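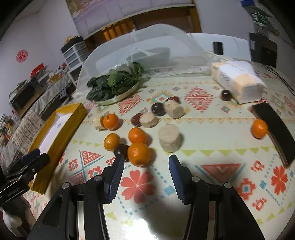
Julora launches a short course in the lost art of letting the other person finish

For release in September

Julora, the workplace communication company based in Stodov, has opened bookings for a new course on listening. It is called Hold That Thought, it takes one afternoon, and it is aimed at people who have already been on a listening course and would like to tell you about it.

The course was developed over the past year and tested with office staff, call handlers, shop supervisors and the entire accounts department of Tririk, a regional parcel firm that volunteered after a meeting about missed deliveries ended with everyone in agreement and no two people agreeing on the same thing.

Hold That Thought deals with one narrow matter: what happens in a conversation between the moment one person stops talking and the moment the other starts. In the recordings Julora made with its test groups, this gap was often hard to find. In a good many cases it had been replaced by an overlap, in which both parties spoke, each raising their voice slightly, until one of them said "No, you go" and the other said "No, you go" at the same time.

What the course covers

The afternoon begins at 1pm, after lunch, on the grounds that hungry people interrupt more and full people at least do it slowly. It is split into four sessions with a break for tea.

The first session is on interrupting. Participants talk in pairs about something mildly annoying, such as parking, and are asked to notice the point at which they stop hearing their partner and begin polishing their own reply. Most find that it arrives early. One test group asked for the exercise to be run again so that they could do better, and did worse.

The second session looks at the helpful interruption, as practised by people who would never dream of interrupting. These include finishing the other person's sentence for them, supplying the word they were looking for, supplying a different word they were not looking for, and saying "yes, yes, yes" at a steady pace until they give up. Julora's trainers take the view that a person hunting for a word will usually find it, and that it is their word to find.

The third session is on the matching story. You mention that your boiler has broken, and your colleague tells you about their boiler, which broke in January, on a bank holiday, with guests in the house. The matching story is nearly always kindly meant. It is also the reason your boiler has not been mentioned since. Participants practise asking one question about the first boiler before introducing the second.

The fourth session, after tea, is on silence. It is the shortest on the timetable and feels like the longest. Pairs take turns to leave a pause before answering, starting with a single breath and working up. Trainers have learned to warn people in the next room.

Some findings from the test groups

Julora ran the course with 200 people before putting it on sale and recorded 524 short conversations along the way, all with permission. Nothing in what follows should be mistaken for science. It is what one company noticed by listening to a great many people talk about parking.

Participants were asked beforehand to mark themselves out of ten as listeners. Most gave themselves a 7 or more. They were then asked to mark their manager, and the numbers went down sharply. The managers, who were in a different room and doing the same exercise, had marked themselves generously and had some concerns about their staff.

The phrase "I hear what you're saying" appeared often in the recordings, and it was most commonly followed by "but". The phrase "with respect" did not do what it said on the label. "Interesting" proved to have a wide range of meanings, the least common of which was that something was interesting.

People were more patient on the telephone than face to face, except when they were put on speakerphone, when all discipline collapsed. Video calls produced a special category of their own, in which a speaker with a poor connection was interrupted, stopped, apologised, and began again just as the interrupter did the same. The longest of these exchanges contained eleven apologies and no information.

There was also good news. By the end of the afternoon most pairs were leaving a clear gap before they answered, and several reported that the other person had used it to say the thing they had meant to say in the first place. At Tririk, the accounts department has since started its weekly meeting by letting each person speak once without comment. The meeting is no shorter, but the minutes now match what people remember of it, and this is regarded in the building as a considerable step forward.

A word about nodding

Julora has been asked whether the course teaches nodding. It does not. Earlier courses from this company, and from others, placed a good deal of weight on nodding, tilting the head, leaning forward and repeating the last few words the other person said. All of these can be learned in ten minutes and performed by someone who is thinking about dinner. During testing, one participant kept up such a steady and encouraging nod that her partner confided a good deal about a family dispute over a caravan. Asked afterwards what he had told her, she remembered the caravan.

Hold That Thought therefore asks people to be able to say, at the end of a conversation, what the other person wanted. If they can do that with their arms folded and a stern expression, Julora is content with the arms.

Who it is for

The course suits teams who spend a lot of the day in discussion and come away tired. It has been popular with people in customer service, where the temptation to answer the question before it has been asked is strong and the first guess is frequently wrong. It also suits people newly in charge of others, who may have been promoted for having answers and now find themselves needing to wait for other people's.

It is less suited to those sent by a colleague as a hint. Julora can usually spot them. They arrive early, sit at the back with their coat on and say that they are happy to be here.

Friends and couples have asked whether they can book as a pair. They can, though the company would like it known that its trainers are not qualified to settle anything, and that the exercise about parking should be approached with care.

The Restrepo evenings

Alongside the course, Julora will run a set of free evening talks at Restrepo, the café and meeting room two doors down from its Stodov office. Each lasts under an hour and takes a single everyday subject: how to leave a conversation at a party, how to tell someone you have forgotten their name, how to ask a question at a public meeting that is in fact a question. The last of these was tried out in the spring and was followed by a discussion in which the first contributor spoke for nine minutes.

Talks start at 6.30pm. Coffee is available from the counter until the speaker begins, when the machine is switched off. It was left on for the first talk, on speaking clearly, and much of the audience missed it.

Booking and practical details

Hold That Thought is open for bookings now, with the first dates in the autumn. Groups of up to 16 can be taught at Julora's office or at their own workplace, provided that a quiet room is available and that it is not also the way through to the kitchen. The price for a group is £900 for the afternoon, including workbooks and a follow-up call six weeks later, in which the trainer will mostly listen. Individual places are offered on the open dates and are listed on the Julora website.

A summary card is given to everyone who attends. An early draft ran to both sides and included a diagram. The final version says "Wait" on the front and leaves the back for notes.

About Julora

Julora runs short courses in spoken and written communication for workplaces of all sizes. Its other titles include Meetings With an End, Writing Emails People Read, and Bad News by Teatime. The company is based in Stodov and teaches across the region.

Press enquiries

Requests for interviews, workbook samples and places for journalists on the open dates should be sent to the Julora press desk through the contact form on its website. The desk also takes calls between 10am and 4pm. Callers are asked to leave their message after the tone, and there is plenty of room on the tape.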